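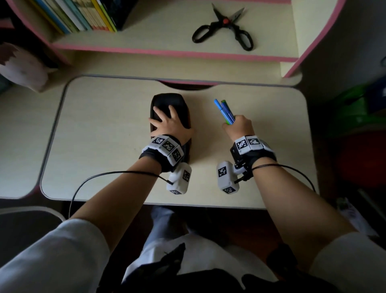 Pencil case vs desk cup for markers - capacity and drying out

usura_flat
Posted 7:14 pm

Looking for input on marker storage at a shared desk. Current setup is a soft black pencil case, rectangular, one long zip. It takes 14 water-based markers if they all lie the same way, fewer if the caps alternate. The desk has to be cleared at the end of each session, so whatever I use needs to go on a shelf and come back without spilling.

The zip binds at the corner once the case is more than two-thirds full. I hold the case flat with one hand and load with the other, a few markers at a time, and that helps a bit. Would a rigid case be better, or should I go to an upright cup?

Kerslake
Posted 7:38 pm

Upright cup. Loading takes seconds and you can read the cap colours from above. Soft cases hide everything below the top layer.

clillo2
Posted 7:52 pm

Disagree with the cup for water-based markers. Stored tip up, the ink settles away from the nib and you get pale strokes until it has been lying flat for a while. Tip down is fine for a day or so, but then some of them flood the cap. Horizontal is the neutral position, and a pencil case gives you that for free.

Kerslake
Posted 8:05 pm

That applies to paint markers and dual tips. Ordinary school-grade fibre tips don't care. I've had a set standing caps up since January with no change in the line.

landex_114
Posted 8:20 pm

Depends on the reservoir. Cheap ones have a loosely packed core and do starve at the nib. Denser cores hold the ink wherever you put them. You can't tell from the barrel, so test one: store it cap up for a week, rule a line, compare with one stored flat.

On the zip, the case is overfilled at the ends, regardless of the count. Caps are wider than barrels. If every cap faces the same end, that end bulges and the slider has to climb over it. Alternate them in pairs and the bulge evens out. You said that lowers your count, but the usable count is the one where the zip closes.

usura_flat
Posted 8:41 pm

Tried pairs. Got 12 in, zip closes with no binding. Loses 2 markers against the old method, which I can live with.

clillo2
Posted 8:47 pm

Rub a bit of candle wax or graphite on the teeth at that corner as well. Soft pencil works. Wipe off the excess or it ends up on your paper.

Kerslake
Posted 9:02 pm

Still say a cup with a lid. Mine is 38 mm deeper than the longest marker and nothing has spilled off the shelf yet.

landex_114
Posted 9:10 pm

A cup with a lid, laid on its side, is a rigid pencil case.

Kerslake
Posted 9:13 pm

Mine stays upright.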